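"부품보다 나사를 먼저 챙깁니다" 중고 워크스테이션 정비사 케빈 퀸런 인터뷰

2018년 7월 20일
글: 크리스티안 산체스

케빈 퀸런은 중고 워크스테이션을 손봐서 다시 내보내는 정비소 '오르코우(Orkow)'에서 일한다. 설계 사무소나 학교에서 쓰다 내놓은 기계가 주로 들어온다. 작업대는 벽을 따라 길게 놓여 있고, 한쪽에는 뚜껑을 연 본체가, 다른 쪽에는 메모리와 그래픽카드를 담은 정전기 방지 봉투가 쌓여 있었다. 인터뷰는 작업 사이사이에 이루어졌다.

처음부터 컴퓨터 일을 하려던 것은 아니었다고 한다. "복사기 수리를 7년 했습니다. 그때 다니던 회사가 드루디네티(Drudinetti)였는데, 사무실에 가면 복사기 고치러 온 사람한테 컴퓨터도 봐 달라고 합니다. 몇 번 봐 주다 보니 그쪽 일이 더 많아졌어요."

오르코우로 옮긴 것은 12월이었다. 첫 주에 맡은 일은 청소였다. "먼지 떠는 일만 했습니다. 지루했지만 보드를 많이 보게 됩니다. 제조사마다 슬롯을 어떻게 배치하는지, 전원 커넥터를 어디에 두는지가 눈에 익어요. 나중에 설명서 없이 작업할 때 도움이 됐습니다."

본체가 들어오면 순서는 대체로 같다. 겉을 닦고, 옆판을 열고, 먼지를 불어 낸다. 그다음 전원을 넣어 보고 상태를 적는다. 그는 이 기록을 종이에 한다. 작업대 옆에 걸린 클립보드에는 기계마다 한 장씩 점검표가 끼워져 있다. 점검 항목은 41개다.

"원래는 60개였습니다. 너무 많으니까 다들 대충 표시하고 넘어가더군요. 겹치는 걸 합쳐서 줄였습니다. 요즘은 빼먹는 게 적습니다."

가장 신경 쓰는 항목을 물었더니 나사라고 했다. "카드를 고정하는 나사, 방열판 나사, 드라이브 나사가 다 다릅니다. 섞이면 길이가 안 맞는 걸 억지로 박게 되고, 그러다 보드가 상해요. 저는 얼음 트레이에 나눠 담습니다. 좋은 공구는 아니지만 싸고 칸이 많습니다."

메모리는 한 개씩 꽂아 가며 시험한다. 시간이 오래 걸려서 보통 퇴근 전에 돌려 놓고 다음 날 아침에 결과를 본다. 오류가 한 번이라도 나오면 그 메모리는 판매용에서 뺀다. 슬롯 쪽이 문제인 경우도 있어서, 같은 메모리를 다른 슬롯에 옮겨 꽂고 한 번 더 돌린다.

"손님들은 메모리 용량만 묻습니다. 저는 어느 슬롯에 꽂혀 있는지도 봅니다. 용량이 같아도 꽂는 자리에 따라 제 속도가 안 나올 수 있거든요. 보드에 글씨로 적혀 있으니까 읽으면 됩니다. 그런데 글씨가 작아서 이제는 돋보기를 씁니다."

그래픽카드는 거래처에 따라 요구가 다르다. 도면 작업을 하는 타이페(Taipe)에서는 전문가용 카드를 찾는다. 성능이 아주 높지 않아도 늘 쓰던 프로그램이 문제없이 돌아가면 된다는 곳이다. 퀸런은 지난번에 이 회사에 본체 5대를 보냈고, 전부 같은 계열의 카드로 맞췄다. "섞어서 보내면 나중에 드라이버 때문에 전화가 옵니다. 한 가지로 맞추는 게 서로 편합니다."

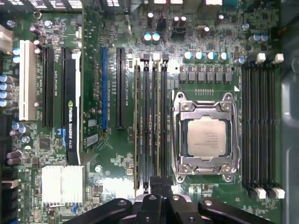 카드를 뺄 때 가장 흔한 실수는 무엇인가?

"슬롯 끝에 있는 걸쇠를 안 풀고 당기는 겁니다. 나사만 풀면 다 된 줄 알아요. 걸쇠를 누른 채로 곧게 들어 올려야 합니다. 좌우로 흔들면 슬롯이 벌어집니다."

그는 초보자에게 작업을 가르칠 때도 이 동작부터 시킨다고 했다. 못 쓰는 보드를 하나 두고 카드와 메모리를 꽂았다 빼는 일을 반복하게 한다. 손에 힘이 얼마나 들어가야 하는지는 말로 설명하기 어렵다는 것이다.

고칠 수 없는 보드는 부품용으로 남긴다. 걸쇠나 소켓 덮개처럼 따로 구하기 힘든 것을 떼어 쓰고, 나머지는 한 달에 한 번 재활용 업체 트랄트네스(Traltness)로 보낸다. 배터리는 반드시 미리 빼 둔다. 예전에 그대로 넣었다가 한 상자가 통째로 돌아온 적이 있다고 했다.

집에서 쓰는 컴퓨터는 어떤지 묻자 퀸런은 오래된 본체를 그대로 쓴다고 답했다. "팬 소리가 좀 납니다. 베어링을 갈아야 하는데 집에 가면 드라이버를 잡기가 싫어요." 옆에서 전화가 울렸고, 그는 점검표 한 장을 뒤집어 주문 내용을 받아 적었다. 다음 주에 학교 한 곳에서 본체가 더 들어온다고 했다.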